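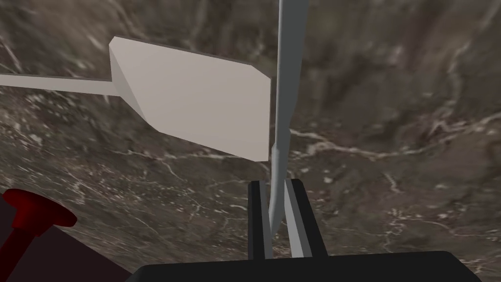
Chapter 4
Working in the Simulated Kitchen

Until now your team has driven the arms by typing in joint angles one at a time. In this chapter you will drive them live, in a kitchen that exists only on the computer, and record what they do. The work takes 14 class periods if the group meets in the lab. Clubs that meet after school should plan to start in November and expect to run past the winter break.

By the end of the chapter you should be able to:

start the Troltumwood kitchen and reset it between runs
switch between the room view and the view from either gripper
open and close a gripper without moving the wrist
log a run so that another student can replay it

Before You Begin

Each team needs one computer with Nikgate installed and 2 hand controllers. Check the controllers first. A controller with a low battery will drop commands, and the arm will stop partway through a move. Save your team file under your school name and team number. The teams at Chien Middle School who tested this unit lost a week of runs by saving every file as "kitchen."

Choose a driver, a caller, and a recorder. The driver wears the controllers and looks only at the gripper view. The caller watches the room view and gives directions. The recorder writes in the log and does not talk to the driver during a run. Trade jobs after every third run.

4.1 Learning the Gripper View
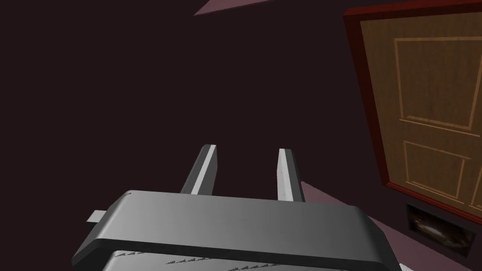
The gripper view turns whenever the wrist turns, so the floor will often run at a slant and a wall may fill most of the screen. New drivers tend to straighten the picture by rolling the wrist back to level. Do not do this during a run. Leave the wrist where the task needs it and learn to read the room at an angle.

Practice with the caller silent. Point the gripper at a wall, then at the floor, then at a door, and say each one out loud when you find it. Next, open and close the fingers 4 times at each stop. The room should hold still on the screen while the fingers move. If it shifts, you are moving your wrist along with your trigger finger.

4.2 Learning the Room View 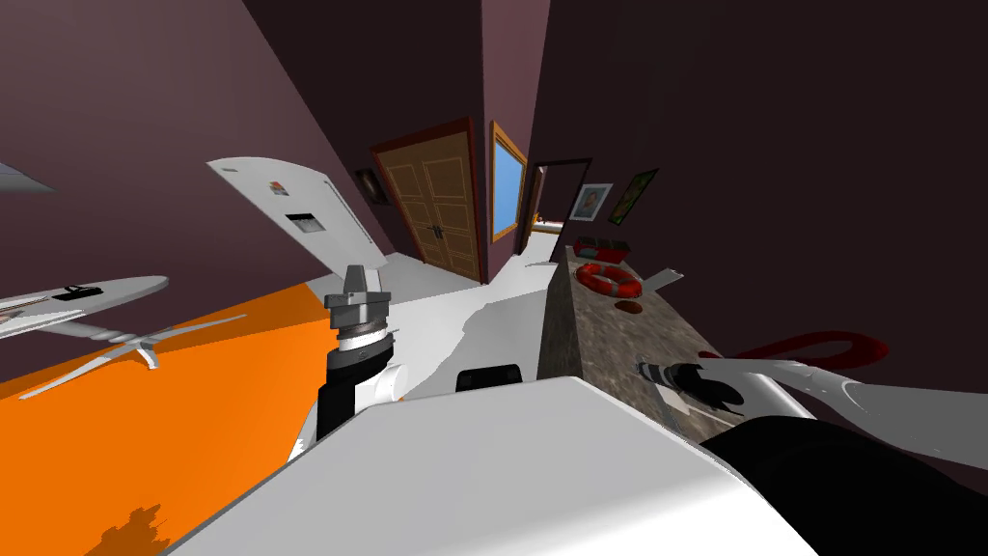
A caller needs short names for everything in the kitchen, and the whole team has to agree on them before the first run. Write the names on the first page of the log. Start with the large things that stay put, such as the double door and the long gray countertop. Then name the smaller items on the counter. The red and white life ring makes a good center point for directions, and with one gripper resting on the countertop the caller can say "toward the ring" or "away from the ring" without using left and right. Left and right cause trouble because the driver and the caller are looking from different places.

Chia-jung Chou, who coached the club at Wesel for two seasons, had her callers limit themselves to five words per direction. Try this rule for your first period and decide as a team if you want to keep it.

4.3 The Run Log

Nikgate saves 2250 steps for each run and then stops recording. The arm will still move after that point, but nothing is kept. Write down the run number, the driver, the starting view, and the step at which the task ended. Leave a line for notes. If a run is stopped early, log it anyway and mark it with an S.

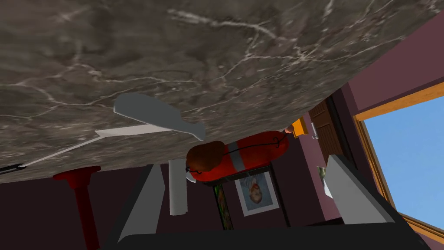 4.4 First Task: Reach and Hold Still

Reset the kitchen. The driver brings the right gripper over the countertop, fingers open, and stops without touching anything. Hold that position while the caller counts to 14, then back the arm away along the same path.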